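Il faut laisser la table de la cuisine vide

Je vis à Zercombe depuis huit ans et je fais partie des gens qui posent tout sur la table. Le courrier, les clés, le pain, un tournevis. Pendant longtemps j'ai pensé que c'était un défaut de caractère. Maintenant je pense que c'est plutôt une question de meubles.

Dans l'appartement de mes parents, à Dauda, il y avait une seule table pour 55 mètres carrés. On y mangeait, on y repassait, je faisais mes devoirs. Mais chaque soir elle était débarrassée, car sinon on ne pouvait pas dîner. La règle était dure et elle était bonne.

Aujourd'hui on nous vend des boîtes. J'ai acheté chez Zalside, en octobre, des casiers pour environ 40 euros, et j'ai seulement obtenu un désordre avec des bords. Une boîte donne la permission de garder. 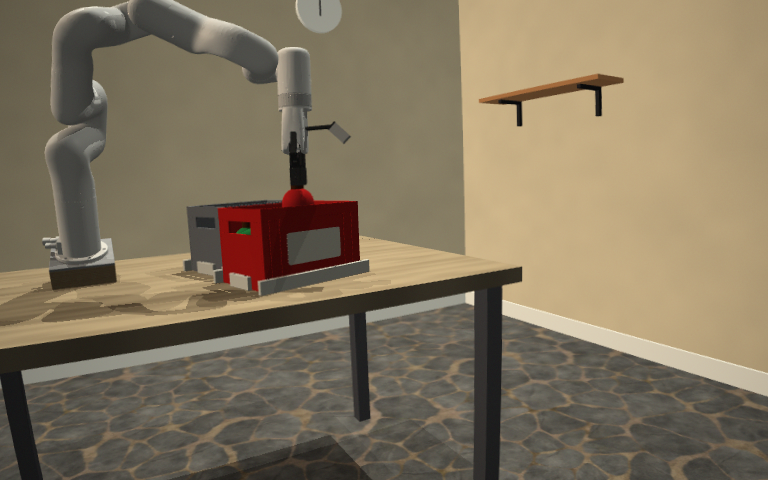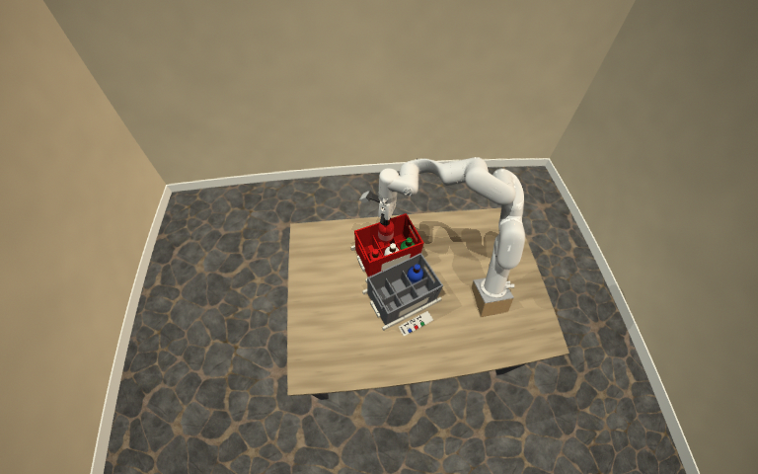

Un bac rouge, un bac gris à compartiments, une table en bois clair.

Ce que je propose

Je ne demande pas de jeter. Je demande que la table soit libre une fois par jour, même pour une demi-heure. Ce qui n'a pas de place ailleurs, il faut lui en trouver une, ou bien le donner au voisin.

On me répondra que les familles nombreuses n'ont pas le temps. Je le comprends, mais je ne suis pas d'accord. Chez nous, nous étions six.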